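Old office towers, second life — notes for the repair evening talk
Kusness library, upstairs room, 7pm. 38 chairs booked, keep it under the half hour

Start: hands up who has a dead tower under the stairs. Wait. Don't fill the silence.

Why bother with them. Cheap, offices clear them out by the pallet. Rivera had 165 go through their store in February, most of them only wanted a clean and a new drive. Mention the price list on the back table.

Lay it flat before anything. Side panel up, rest of it on the bench. People try to work with it stood up and then the screw goes down behind the board and thats the evening gone.

Plug out first. Hold the power button in for a few secs. Touch bare metal. Say it twice, nobody listens the first time.

Next slides, leave them up while I talk

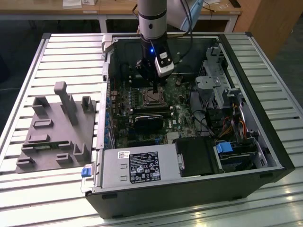
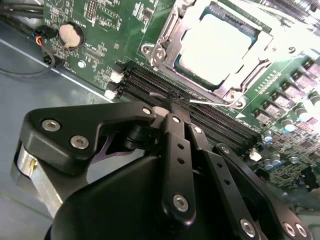
Thermal paste — the bit everyone asks about. Old stuff goes hard like biscuit, the fan screams, people think the machine is finished. Cooler off, wipe both faces, isopropyl and a coffee filter, pea of new paste, cooler back down evenly, corner to opposite corner. Point at the close-up here, silver frame with the bright square inside it — that square is the part that gets the paste, and the frame stays shut unless you're swapping the chip. Thin lever along the edge of it, leave that alone too. Prevow paste is fine, so is the cheap one, don't get drawn into it.

Memory. Slots are the long black ones next to the socket. Push the clips out, stick goes in one way only, look for the notch. Press till it clicks, harder than you'd like. 2 matching sticks if you can get them. If it beeps at you afterwards take them out and reseat them, nine times in ten thats all it is.

Coin battery. Clock keeps going back to the wrong year = change it. CR2032, any supermarket. Flat side up. I paid silly money at Drikport station once, skip this if short of time

Power supply. DO NOT open it. Not even a bit. Swap it whole or leave it be. Slow down for this one.

Dust — outside, soft brush, hold the fan blades still wiht a finger. No hoover.

Drives: SSD makes more diffrence than anything else tonight. Cable spare? Usually yes. Bring the adaptor bracket to pass round.

Questions. Will get the Windows one, answer is on the handout. Bench is open till 9 after, screwdrivers back in the tin please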